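Hedar Carry-On Review: One Bag for a Long Road Trip

Travel Gear | 2 min read
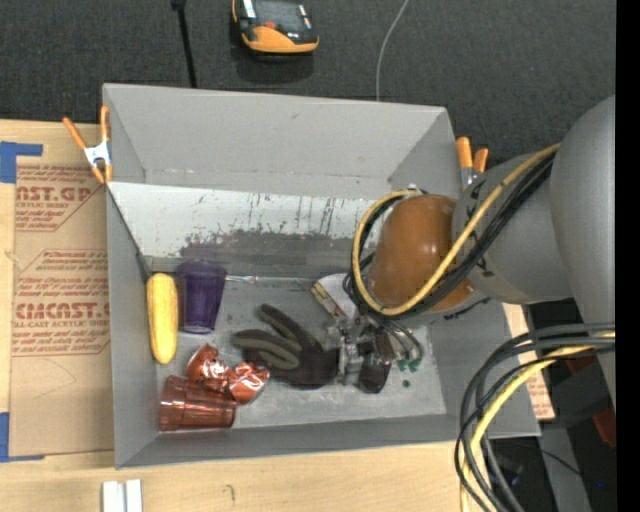 Corn and a purple cup in the gray bin.

I took the Hedar along the coast from Plutholm to Jarthorpe in April, 155 miles of stopping wherever we liked, and oh, I did get fond of it! The zipper never snagged, the wheels rolled nicely over gravel (even outside the ferry office), and my boots fit with room for a sweater. The handle rattles a little, but I'd happily pack it again.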